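Demonstration collection in simulation

Demonstration collection is the gathering of example motions from which a learning system is trained. In simulated work a person steers a modeled arm and hand, and the joint positions are saved with each rendered view. 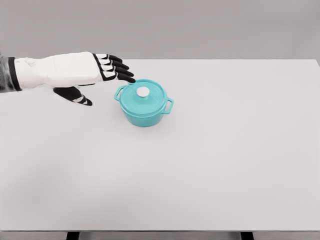 How many examples does one task need?
Small sets start at 200, though tasks that involve a lid or a handle often use 500 or more.

The Grenen set, assembled by Zuzanna Chmielewska and Witold Ostrowski, holds 1,292 examples of a hand and a teal pot with a white knob on its lid. Four operators recorded them.
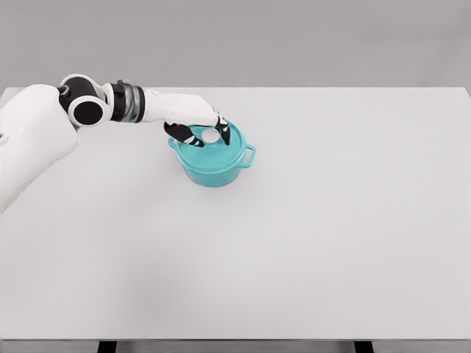 Categories: Robot learning | Simulation | Training data

See also: Drundby set, teleoperation, imitation learning. Last edited in June.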